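4/19/19

Glue line tests, second batch. Writing this up before the weekend so I don't talk myself into liking the numbers.

Background for anyone picking up the book: Gutwood say their new formula can be clamped for 20 minutes and worked straight after. The old one wants an hour at least, and we have always given it longer. If the short time holds up it would change how we run the chair backs, so it is worth a proper look. I don't believe it yet.

Blanks were beech from the Botville stack, planed the same morning, end pieces thrown out. Long grain joints only. I cut more than I needed and rejected anything with a visible bow. Half got the Gutwood, half got the old glue with the usual hour. Same brush, washed between. Same clamps, although the two older ones slip a bit when you lean on them and I have marked which blanks they held.

First thing to complain about is the leaflet. It quotes strength "up to" a figure, with no word on the timber, the moisture or how long the joint was left before they broke it. "Up to" covers everything down to nothing. I wrote to Skindier, who supply it, and asked for the test sheet. What came back was the same leaflet with a different cover.
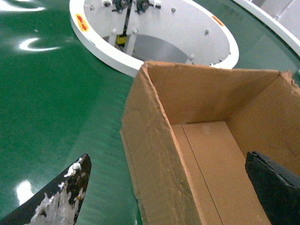
Then the breaking. Load hung from the bucket, sand added a scoop at a time, weight read when the joint let go. The best of the Gutwood joints took 771 newtons, and I can already hear that number being repeated at tea. It was one joint. The next from the same board failed well short of it, and the break ran clean along the glue, no wood torn out at all. A good joint should pull fibres. The 771 did pull fibres, but only at one end.

The old glue gave duller results. Nothing exciting at the top, nothing embarrassing at the bottom, torn wood on nearly every face. I'd rather have that in a chair.

Total so far is 11 pairs broken, which is thin. Last batch was spoiled by the cold spell, so I am not adding those in to make the pile look bigger. The leaflet says 100 joints were tested "in workshop conditions". Whose workshop? Ours drops to whatever it is outside by morning and goes up again when the stove is lit – I doubt theirs does.

Things that could be fooling me:

Slipping clamps. Two of the poor Gutwood joints were in them. So was one of the good ones, so I can't pin it all on that.

Brush. The new glue is thinner and I may be starving the joint by spreading it the way I spread the old stuff.

Sand. I add it faster when I am bored. Slow loading and fast loading don't give the same answer and I should have used a timer.

The Marín bench job is booked for July and the question has been asked whether we can use the short clamp time on it. My answer for now is no. Old glue, full hour, left overnight if there is room on the rack.

Next: repeat with the better clamps only, heavier spread on one set, timer on the sand. Leave a few Gutwood joints a full day before breaking and see if the clean breaks go away. If they do, the glue is fine and the claim on the tin is the problem. Broken pieces are in the tray under the window, numbered in pencil. Please don't burn them.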